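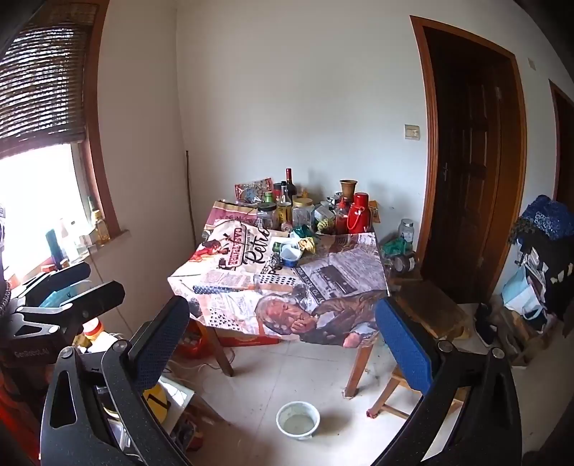

Chapter 6
Printed Cloth in the Home

Learning Goals

After studying this chapter, you should be able to explain how a pattern is carried from an artist's drawing to a length of fabric, define the terms repeat, ground and register, and judge whether a printed cloth suits the use for which it is sold.

6.1 Pattern and Surface

Cloth may be given a pattern in 2 ways. The pattern may be built into the fabric as it is woven, or it may be added to the surface once weaving is complete. Chapter 5 dealt with the first of these. The present chapter deals with the second, which accounts for most of the patterned tablecloths, curtains and cushion covers found in ordinary homes.

Printing allows the designer a freedom that the loom does not. A woven check must follow the threads. A printed design may include curved lines, handwriting, photographs or whole columns of type. The collage tablecloth, in which newspaper clippings and old advertisements are laid side by side in cream, black, red and brown, is a familiar product of this freedom. Words such as "Retro" are often made part of such designs and serve as ornament.

6.2 The Repeat

A printed pattern is seldom as long as the cloth that carries it. The designer prepares a single unit, called the repeat, and the printer lays this unit down again and again along the length of the fabric. In the sample book of the Hindale mill, which is used for the exercises in this chapter, the standard repeat measures 26 inches. A run of 1000 yards therefore contains the same unit many times over, and any fault in the unit will appear each time it is printed.

A small repeat is economical when cloth must be matched at a seam. A large repeat wastes more fabric in cutting but is less easily noticed by the eye. Collage designs generally call for a large repeat, as a face or a headline that returns too soon draws attention to itself.

6.3 Ground and Register

The ground is the color of the cloth behind the printed figures. Cream grounds are common in designs that imitate old paper. Where several colors are printed one after another, each must fall in its correct place. This agreement is called register. Poor register shows first in small lettering, where a thin line of ground color may appear along one side of each stroke.

Key Terms

collage print
ground
register
repeat

Before reading Section 6.4, examine a printed cloth at home and measure the distance from one figure to its next appearance. Record the result in your notebook.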